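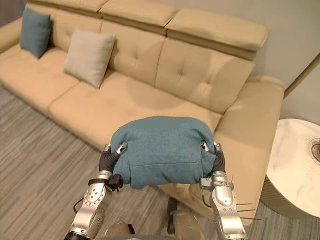 Beige sofa with button-tufted backrest and two cushions.

Rurberg: visitor questions

Is the old town really medieval?
Parts of it. The street plan is old, but most of the fronts on the market square went up after 1867, and the leaflets are vague on that point. If a plaque says "dating from the Middle Ages," ask which wall they mean.

Is the tower worth the climb?
There are 323 steps and one narrow window before the top. Eldana Birhane, who leads the walking tours, rates the view highly. I'd wait for a clear day. Most mornings in December you get fog.

Do I need the Trurley Pass?
Probably not. It covers the tower, the Segers museum and the bus. Two of those are cheap, and you can walk across the center in less time than you'd wait for the third. Add it up before you buy.

What about the founding legend?
The story has a hermit arriving in 861 and striking a spring from the rock. The earliest written version I know of is by Pieter Groen, who also ran the bathhouse. Make of that what you will.

Where should I stay?
The Gilard is close to the station and calls itself historic. It's comfortable enough. "River view" rooms are on the top floor only, so get the room number in writing.

Is the museum open all day?
It says so on the door. The upstairs rooms close at 3 p.m., and you pay full price at 2:45.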